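木质文件柜下层长期闲置，档案盒应平放还是竖放？

2/12/24　提问人：Mbali Nkuna 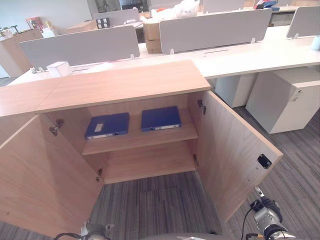

本人负责Zonville办事处的日常行政及档案保管工作。办事处今年统一更换了储物家具，原有的铁皮柜已全部退还总务部门，现由双开门矮柜存放往来合同与人事材料。柜体为浅橡木色，内设一块木隔板，分上下两层。目前两只深蓝色档案盒并排平放在隔板上，下层没有放置任何物品。按照计划，明年一月还将有一批材料由Godoy分部移交本处，届时存放方式须一并确定。现就以下事项向各位请教：

档案盒长期平放，对盒内纸张及装订有无不良影响？如改为竖放，隔板是否需要重新调整高度？另外，下层距地面较近，是否适宜存放纸质材料？我处地面铺设方块地毯，每季度由物业清洗一次。

盼有实际管理经验的同行予以答复，谢谢。

回答一　Chae-won Song

平放与竖放均可，关键在于盒内材料的数量。装得较满的档案盒适合竖放，盒脊朝外，便于检索；材料不足半盒的，竖放后纸张容易下滑弯曲，仍以平放为宜。平放时叠放不宜超过两层，否则取用下面的盒子时须反复搬动，盒盖也容易受压变形。

关于隔板高度，请先量取档案盒竖立时的实际高度，再量隔板至柜顶板的净高，净高应略大于盒高，留出手指伸入的余地。部分矮柜的隔板由层板托支撑，取下后可换孔位；若隔板为固定安装，不建议自行拆改，应联系供货单位处理。

标签问题一并说明。仅在盒面贴标签的，竖放后标签会被相邻的盒子遮住，改放之前应在盒脊补贴，内容至少包括类别、年度和盒号。我处使用的编号为三位数，如301号盒即对应移交清册第301条，查找较为方便。清册纸质版置于柜内，电子版另存。

下层可以使用。地毯清洗当日请关闭柜门，并在清洗后保持室内通风，待地毯干透再开柜。

回答二　Brenda Zapata

同意楼上意见，补充两点。

第一，人事材料与合同不宜混放在同一层。既然下层现在空着，可将合同移至下层，人事材料留在上层，并在门内侧各贴一张目录。柜门有锁的，钥匙应由专人保管，另备一把封存。我处此前钥匙随意放在抽屉内，交接时找了整整一个下午，后来才订立了登记制度。

第二，一月份接收材料之前，请先向移交方索要清单，按盒数核算所需空间。矮柜容量有限，如数量较多，应及早申请增配，不要临时堆放在柜顶。柜顶堆放重物，时间长了门缝会不齐，铰链也要重新调。

回答三　Citlali Palacios

竖放。我们单位一直竖放，没出过问题。下层放了打印纸。

提问人补充

感谢各位答复。经与主管商议，拟将合同类改为竖放并移至下层，人事类暂维持现状，标签于本周内补齐。隔板能否调节，尚待向供货单位核实。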